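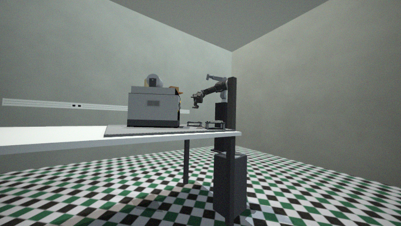 How many demos before I train, and do I keep the bad ones?

Posted by Theresia Danzer in Simulation and Learning

Hi all! I'm putting together a set of demonstrations for a machine tending job in Brirnavel (arm on a pedestal, gray boxy machine on the table, two low fixtures on the mat next to it) and I've got myself a bit tangled up. Everything is in sim for now, I drive the arm by hand with a 3D mouse and save each run as one episode. The plan is 2,000 episodes and so far I have 874 saved, which took me way longer than I'd like to admit.

Two things I can't decide. First, do I train something now on what I have, or push on to the full 2,000? Second, my runs are pretty messy. Sometimes I come in too high next to the machine, stop, wiggle about and then go down to the fixture. Do those stay or go? My colleague wants them all deleted and I'm not so sure.

Oh, and the camera has been in the same spot for every single episode, the one looking along the table with the post in front. Is that a problem? I've got a Pinto export if anyone wants to look at the action curves.

Évan Lecomte

Train now! Please don't wait. I did the whole pile first on my Dremamine project last November and found out afterwards that my gripper signal was shifted by a few steps in every episode. That was a miserable week. Take 60 of your cleanest episodes, train the smallest policy you've got and just watch what it does. It'll probably be bad, but the way it's bad tells you a lot - if it drifts toward the post every time, look at your start poses, and if it freezes above the fixture, you probably have too many long pauses in there.

On the messy ones, I'd keep the runs where you went wrong and then got back on track. The policy is going to end up in those places too and it needs to have seen a way out. What I do cut is dead time, so if your hand was off the mouse while you had a sip of coffee, trim that bit. Episodes that never reach the goal go in a separate folder for me. I don't train on them but I've been glad to have them later for testing a success checker.

And yes, I'd change the camera, or at least add a second one on the wrist. With a view that's nearly edge-on to the tabletop you can hardly tell how far back the gripper is, and your two fixtures sit at different depths. Start poses too, move them around more than feels sensible. The wrist hanging straight down with the gripper over the smaller fixture is a spot I'd want lots of approaches to, from the left, from higher up, from behind, all of it.

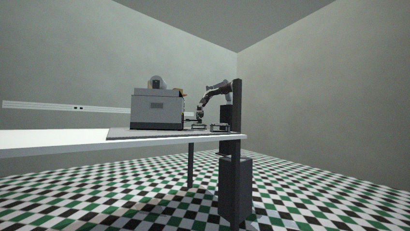
Page last changed: Sun 15 March

Theresia Danzer

Thanks, this helps so much! I did the small training run last night and it does freeze, right above the fixture, so I guess I know what I'm trimming this weekend. Wrist camera is on the list. Do you replay the old episodes to get the new view, or record again from scratch?

Évan Lecomte

Replay them if you saved the full sim state. If you only saved the actions it can go off the rails after contact, so check a handful by eye first.

jadar_user

just use Jadar, it has a trim button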